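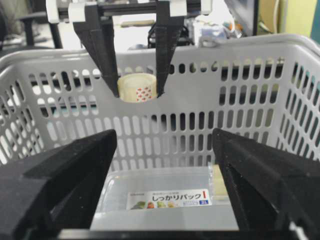
Potdale's last food shop will stop handing out free carrier bags in January, and the council says the change will cut litter by the river. It has said that before. A similar promise in Nurnholm came with 388 free cloth bags, and the banks there look much the same. Nor do bags explain what goes into a white plastic basket in the first place, such as a clear plastic food box with a label stuck on it. The council has set aside nothing for packaging, and its plan runs to 3 pages.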